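Small Kitchens, Full Inventories

Play kitchens are sold by the cabinet and judged by what goes in them. Tuvorwood's current accessory set runs to 16 pieces, and the buyer at Karppinen, a toy retailer with four shops, says loose food and cookware now outsell the cabinets themselves.

Scale is the weak point. Manufacturers size food for the hand and appliances for the shelf, so a bottle may fill a colander that would hold a dozen strawberries. Mixed sets show this most clearly – a pan from one maker, an oven from another. A ketchup bottle lying in a pale green colander lies along its length.

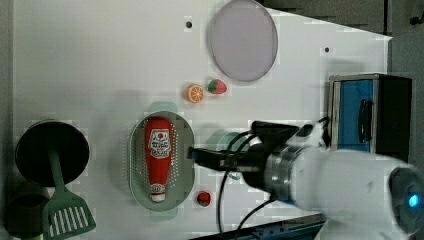

Storage

Wenell recommends two shallow bins, one for food and one for cookware. Pots and pans nest; plates should go in last. Small fruit belongs in a lidded box, as it is the first thing lost under furniture.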